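October 29, 2018

Towel absorbency, second round. Jundton workshop.

Picked up again from the July batch, which was stopped when we ran out of the Kuruc cloth. New bolt came in last week, so the plan is the same as before: wash each set 40 times, take a strip out every tenth wash, and do the sink test and the drip test on it. Three cloths this time, Kuruc, Gisus and our own Plavus terry.

All strips cut along the length, hem left off. In July I cut some of them across and the readings wandered, so those rows are struck out in the old book. Please don't copy them over.

Wash: 40 degrees, liquid detergent, no softener. Spin at the middle setting. Line dried indoors overnight, then left on the rack until the morning. The tumble dryer is still out of action and I'd sooner not use it for this anyway.

Sink test, unwashed strips. Time from laying flat on the water until fully under:
Kuruc - still floating when I stopped the clock at 90 seconds
Gisus - 44 seconds
Plavus - 90 seconds, just went under at the end

No surprise with new terry. There is finish on the yarn and it holds the water off. Kuruc feels the softest of the three out of the packet, and I think that is mostly the finish.

After ten washes Kuruc went under almost at once. Gisus much the same as before, a touch quicker. Plavus sank corner first, which makes it hard to say when to stop the clock. I have gone by the last dry patch. Whoever does the next set, do the same or the figures won't line up.

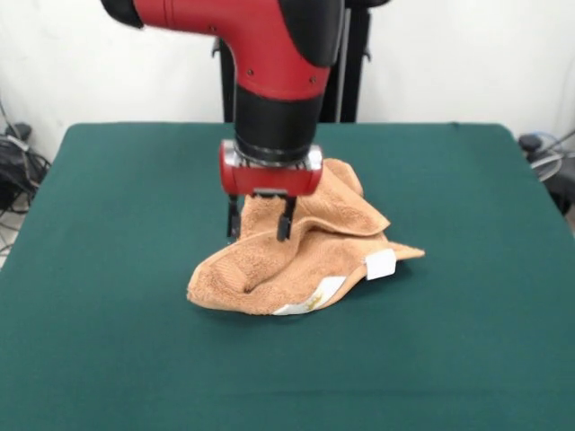
Drip test gave more trouble. The burette tap is sticking and the drops come in twos. Cleaned it, put a little grease on it, better for the first few strips and then it went back to how it was. Have not written up the Gisus drip figures for that reason. The strips are in the tray by the window, labelled in pencil, and can be done again once the tap is sorted.

Lint: weighed the filter after each wash. Plavus sheds most in the first three washes and then settles. Kuruc sheds less to start with but keeps going. I want to see whether that carries on past twenty before saying anything to the mill.

Pulled loops on two of the Gisus pieces, both near the selvedge. Could be the drum, there is a rough spot on the lip. Rubbed it down with fine paper. Check the next load before it goes in the basket.

Stock: Plavus terry is on roll 1364, the one with the torn label. Don't mix it with the newer roll, the pile is longer on that one.

To do:
New tap for the burette, or borrow the one from the dye room
Repeat Gisus drip test
Carry on to twenty washes, all three cloths
Ask Gisus what finish they use, and whether it changed after July
More pencils

Water hardness strip read the same as last time - moderately hard. Left the packet in the top drawer.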